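Reading time: 4 min

4 Experiments

4.1 Setup

All trials were run on the two-arm bench at our Kundusness site. The arms are identical apart from the end effector, and both are driven by the same controller at the same joint speed limits. We compared two sets of fingers. The first, referred to as Briem, is a rigid printed finger with a tapered tip and a pattern of through holes. The second, referred to as Prudeck, has the same outer shape but carries a soft pad on the inner face. Motor, linkage and mounting bracket were left unchanged between conditions, so that any difference in results should come from the fingers.

The task was to pick an empty plastic drink bottle from the tabletop and place it in a shallow open box. We chose empty bottles because they are hard to hold in two ways. The wall gives under light pressure, which changes the contact area during the grasp, and the low weight means that a small contact on approach is enough to roll the bottle away. Clear walls also cause trouble for depth estimation. In pretests the wrist camera returned usable depth mainly on the label and very little on the shoulder or base.

The operator started each trial by setting the bottle down inside a marked region and releasing the arm from its home pose. A trial ended when the bottle was at rest in the box, when it left the table, or when 56 seconds had passed. In the two-bottle condition the first bottle was left in the box and the second had to be placed on top of it or beside it. This condition was added after the early sessions, when we saw that most policies handled an empty box well and had trouble once part of the floor was taken.

Both arms stayed powered during all trials, including those in which only one was assigned to the bottle. The idle arm was held at the far side of the table by the controller. We kept it there so that collision checking would run under the same load in every trial. 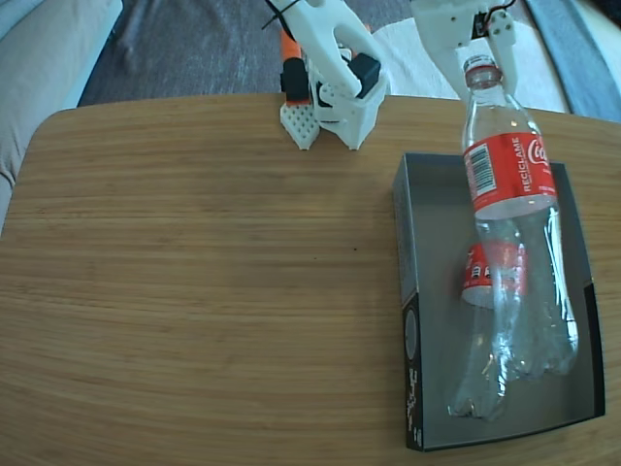
Figure 4. Two-bottle condition. One bottle lies in the box and the other is upright at a tilt above it, with its neck in front of the right arm. The left gripper is empty.

The tilt of the second bottle at placement was the main source of variation between runs. A bottle held by the neck can swing about the contact line, and the lower end then reaches the box at an angle that the planner did not ask for. If the base meets the first bottle before the fingers open, the contact can push the neck out of the grasp. We therefore logged the wrist angle at the time of opening along with the outcome.

4.2 Data

We recorded 3491 trials. Of these, 2117 were single-bottle trials and the remainder were two-bottle trials. Finger sets were swapped in blocks, and the arms were recalibrated after each swap using the Jadham routine described in Section 3. Trials interrupted by a dropped camera stream or a cable snag were repeated and are not included in the total. Labels were left on the bottles throughout.

4.3 Results

In the single-bottle condition the two finger sets performed alike. Failures with Briem were mostly slips during the lift, with the neck ring sliding along the hard inner face until it caught on the tip. Failures with Prudeck happened earlier, on approach. The pad makes the finger thicker, and the thicker finger touched the bottle before the closing motion began.

The two-bottle condition separated them more clearly. Prudeck held the wrist-to-bottle angle more steadily, and the second bottle usually came down close to the planned pose. Briem allowed more swing, but it also released more cleanly. With the padded fingers, the bottle sometimes stayed with one finger for a moment after opening and was dragged sideways across the first bottle. Adding a short pause between opening and retreat removed most of these cases at a small cost in cycle time.

Changing the grasp point had a larger effect than changing the fingers. Grasps on the label were stable in the lift with either set, but they brought the fingers close to the box wall at placement, and the planner often rejected them. Neck grasps were rarely rejected. We did not test a two-arm handover, although the bench allows it.

Controller gains were tuned once, with Briem mounted, and kept for both sets. This may favor Briem slightly in the lift phase.

Related items
Wrist camera placement for clear plastic objects
Jadham: calibration after tool changes
Printed finger wear on the Kundusness bench
Box and bin placement with partly filled containers

This site uses cookies to remember your reading settings. Accept / Manage choices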